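3.2. Conservación de las herramientas en los hogares

El segundo bloque de entrevistas trató de cómo se guardan las herramientas pequeñas en las viviendas de Clomton y de qué relación tiene esa costumbre con la decisión de reparar un mueble o desecharlo. La muestra reunió a 80 hogares, todos con al menos un mueble de montaje propio comprado en los últimos 5 años. Las visitas se hicieron en domingo, entre las once de la mañana y las dos de la tarde, y siguieron el guion de Barbieri adaptado al vocabulario local.

Se pidió a cada informante que trajera a la mesa las llaves necesarias para apretar la pata de una silla. La prueba no medía la destreza, solo el recorrido: en qué cajón se buscaba primero, a quién se preguntaba y en qué momento se abandonaba la búsqueda. En 18 hogares la herramienta no apareció durante la visita. En los restantes predominó el cajón de la cocina, seguido del armario de la entrada y, con bastante menos frecuencia, de la caja de herramientas propiamente dicha.

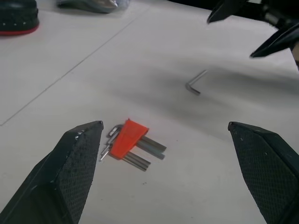

Las llaves hexagonales merecen un apartado propio porque son la herramienta que más se acumula sin haberla comprado. Llegan dentro del embalaje del mueble, de una en una, y rara vez se tiran. Varios informantes reconocieron tener llaves repetidas de la misma medida y ninguna de la que hacía falta. El juego agrupado resuelve en parte el problema: un soporte de color vivo, como el naranja que sujeta las varillas grises de distinto largo y grosor, se distingue con facilidad sobre una superficie blanca y mantiene juntas las medidas. Los hogares que disponían de un juego de este tipo lo describieron como un objeto con sitio fijo. Las llaves sueltas, en cambio, se mencionaron casi siempre con expresiones de duda («tiene que andar por ahí», «la vi en noviembre»).

La diferencia se traslada a la reparación. Quienes guardaban el juego completo declararon haber apretado tornillos o sustituido piezas con mayor regularidad, y lo hacían al notar la holgura, antes de que la unión se abriera. Entre quienes conservaban solo llaves sueltas era más habitual esperar a que el mueble resultara incómodo o inseguro. No puede deducirse de ello que el juego cause la reparación; es igualmente posible que lo compren las personas ya inclinadas a reparar.

El taller vecinal de Plonis ofrece un punto de comparación. Su registro de préstamos recoge más de 200 salidas de herramienta manual, con una presencia notable de llaves y destornilladores pequeños, es decir, de objetos que la mayoría de los prestatarios afirmaba tener en casa. El préstamo sustituye a la búsqueda antes que a la compra. En Wumbei, donde no hay servicio equivalente, los informantes acudían a un familiar o a la ferretería Trakatetti.
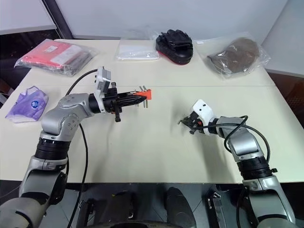 Figura 4. Brazos robóticos sobre una mesa de color crema claro.

Queda por examinar el efecto del etiquetado. Algunos fabricantes graban la medida en la propia llave, pero la marca es pequeña y los informantes de más edad dijeron no leerla sin gafas. En la práctica se procede por tanteo, probando una llave tras otra hasta que encaja, con el consiguiente desgaste de la cabeza del tornillo. El deterioro se citó como motivo de abandono en las entrevistas de los dos barrios y se analiza en el apartado 3.3 junto con la disponibilidad de recambios.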